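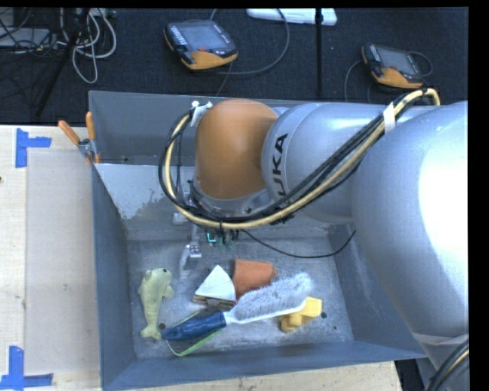
Padico wants another year. What did we get for the last one?

The Padico pilot came up for renewal in January and was waved through. It is coming up again, and the summary that went out to residents of Ilgate last week reads like a sales sheet. I went through it twice with a pencil. I'd suggest you do the same before you sign the card at the bottom.

For anyone who moved in recently, Padico is the points plan for household recycling. You scan the code on your bin, put it at the curb, and points show up in an app. Points can be spent at shops that have agreed to take them. The town pays a yearly fee for all of it.

The headline number is 1,711 households "engaged." I looked for a definition and found it in the small print on the back page. A household is engaged if it has opened the app at least once. I opened it once, to find out how to turn off the messages. By the plan's own count, I am a success.

Then there is the claim that 80 percent of users "feel more positive about recycling." That comes from a survey sent through the app, and 213 people answered it. People who keep an app on their phone and fill in its surveys tend to like the app. I would want to hear from the ones who deleted it.

What the summary leaves out is weight. The town weighs every load that goes over the scale, and has for years. If people were recycling more, the tons would say so, and you would expect that figure on page one. It isn't on any page. Neither is the amount of sorted material turned away for being dirty, which matters more than most people think. A greasy pizza box in the paper pile earns the same points as a clean one.

The shops are another sore spot. The launch flyer promised "a growing family of local partners." There are 2. One is the Hineck garden store, which gives a small discount on potting soil, and the other is a car wash out past the county line.

Ursu, the hauler, has been picking up the same bins on the same routes all along, with or without points. When the trucks come on time and the rules on the lid are easy to read, people mostly put the right things in. The lids on my street have been too faded to read for two summers. New stickers would be cheap, and I'd like to see them tried first.

The comment period closes on 13 September 2024. Cards go in the box at the town office, or you can write your own letter. Ask for the tonnage, month by month, from before the pilot and after. If it went up, I'll print the numbers in this newsletter and say I was wrong.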